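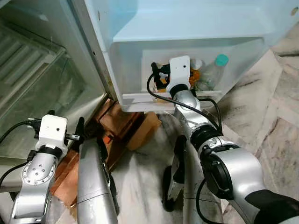

Two-arm build, fridge task: cable on right wrist keeps pulling

nuno_trisura
Sep 27, 2021

Hello all. I continue my build log in a new thread, the old one became too long. The robot is still named Trisura, and it still lives in my kitchen, to the sorrow of my wife.

This week I work on the bottom drawer of the fridge. The drawer is wide and has a low lip at the front, so I thought it would be the easy place. The task is to take the bottle with the teal cap. The other bottle, the one with orange liquid, stands just left of it and the wrist must go past it. The left arm only waits.

My trouble is the cable from the right wrist camera. I left a loop down the side of the arm and around the middle joint. When the wrist turns more than a little, the loop becomes tight and the gripper moves off its target. Of 19 tries yesterday, I lost seven in this way. I have 2,716 recorded steps from June until now and I do not want to change the geometry and throw them away.

Has somebody solved this without opening the joint?

gallirach
Your loop is too big and it is in the wrong place. Fix the cable on the forearm just before the joint, and again just after, and leave the slack only between these two points. I used soft hook-and-loop strap. Zip ties will cut the jacket after some weeks.

Also, why is the base so near to the fridge? From your photo the arm has to climb very steeply. I would go back by a hand's width.

nuno_trisura
Thank you, I will try the straps tonight. About the base: if I go back, the elbow is almost straight and I lose force. Also the boxes are between the door and the cabinet, and the left arm does not have much room on that side.

Bañez
I don't agree with gallirach about the distance. Steep is fine if the camera still sees the finger. I would worry more about the marble. My wheels slipped on polished stone each time the arm pushed, and for one month I blamed the cable. Put a piece of tape on the floor next to the wheel and look at it after ten tries.

gallirach
Slipping would give an error in all directions. He says it happens when the wrist turns. It is the cable.

Bañez
It can be both. The tape costs nothing.

baldur_a
Can I ask what speed you use? I had the same kind of pull and it became much smaller when I limited the wrist. My baud rate was also wrong, but this is another story.
Baldur Ásgeirsdóttir

nuno_trisura
Wrist limit is 700 in my units, the shoulder is 2,000. I can go lower with the wrist.

Straps are on now, and tape is on the floor. I made ten tries and the cable pulled one time. The tape shows the wheel moved by the width of a pencil, so Bañez has also some right. Tomorrow I will lock the wheels and repeat with the same speed, and only after that I change the limit.

gallirach
Good. Please write which strap length you used, I want to add it to my own notes.

nuno_trisura
I cut them so they go two times around the forearm. I will measure when I take them off.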